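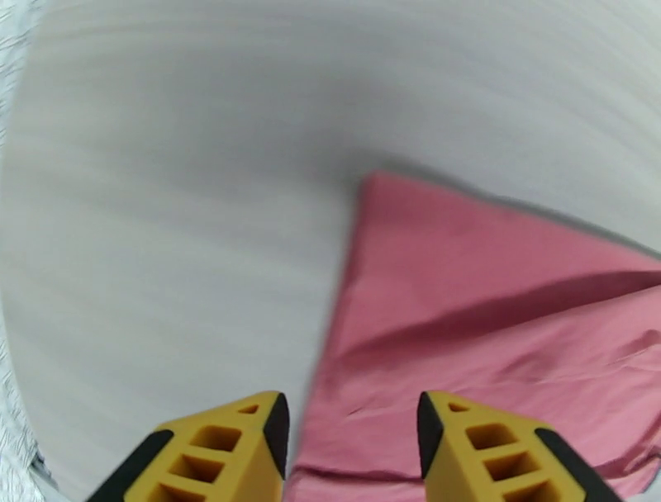

Ticket 3532 - Court booking and draw software, Skillolton Tennis Centre
Status: Resolved, under observation
Raised by: Afroza Matubbar, Competitions Office
Assigned to: Tania Pathirana, Systems Support
The Competitions Office reports that the published draw for the Gunawardena Cup does not match the draw held in the Nonalell tournament system. On the public page, two seeded players in the women's singles appear in the same quarter of the draw. In the office copy they are correctly placed in opposite halves. Court allocations are also affected, as the public page shows a second round match on Court 2 at a time when that court is reserved for doubles. Staff matching the entries to the printed colour key should note that the women's singles is the dusty pink of the cloth shown at the top of this ticket, and that the public page has been using the same colour for the mixed doubles. This should be treated as part of the same fault.

Entry 1, Systems Support
The fault has been reproduced. The office copy was opened alongside the public page and the differences were confirmed in the women's singles and the mixed doubles. The men's events are correct. The Competitions Office is asked not to make further changes to the draw until advised.

Entry 2, Competitions Office
Noted. Players have been told by text message to rely on the printed order of play at the referee's desk. One player had already travelled for the wrong start time and has been offered a later slot. Please advise whether the results entered this morning are safe.

Entry 3, Systems Support
Results entered this morning are held in the office copy and have not been lost. The public page takes its information from a stored file, and that file was last replaced before the withdrawal of a seeded player was recorded. When the withdrawal was entered, the draw was remade in the office copy, but the stored file was not. A manual refresh was attempted at 11.40 and failed with the message "event code already in use".
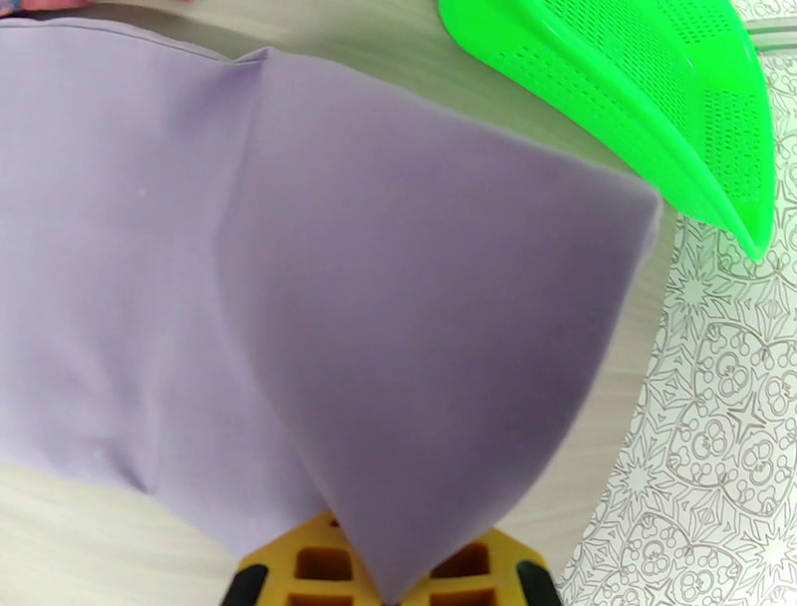
The message refers to the code given to each event when it is first set up. The women's singles and the mixed doubles were both given code 100, the second having been copied from the first when the December entry forms were prepared. The system accepts this in the office copy but will not publish two events under one code. The shared code also accounts for the shared colour.

Entry 4, Systems Support
The following steps were carried out with the agreement of the referee.
The public page was set to show a holding notice.
The mixed doubles was given the new code 700.
The stored file was deleted and a fresh one made from the office copy.
The holding notice was removed at 13.15.
Both draws now agree with the office copy. The Court 2 match has moved to its proper time.

Entry 5, Competitions Office
Checked against the signed draw sheet. The seeds are correctly placed and the mixed doubles has its own colour. The consolation event is still missing from the Flulness scoreboard in the clubhouse - is this related?

Entry 6, Systems Support
It is related. The scoreboard keeps its own list of events and must be restarted after any code is changed. This was done at 14.05 and the consolation event is now showing. The ticket will remain under observation until the finals have been played. Any further difference between the two draws should be added here and not raised as a new ticket.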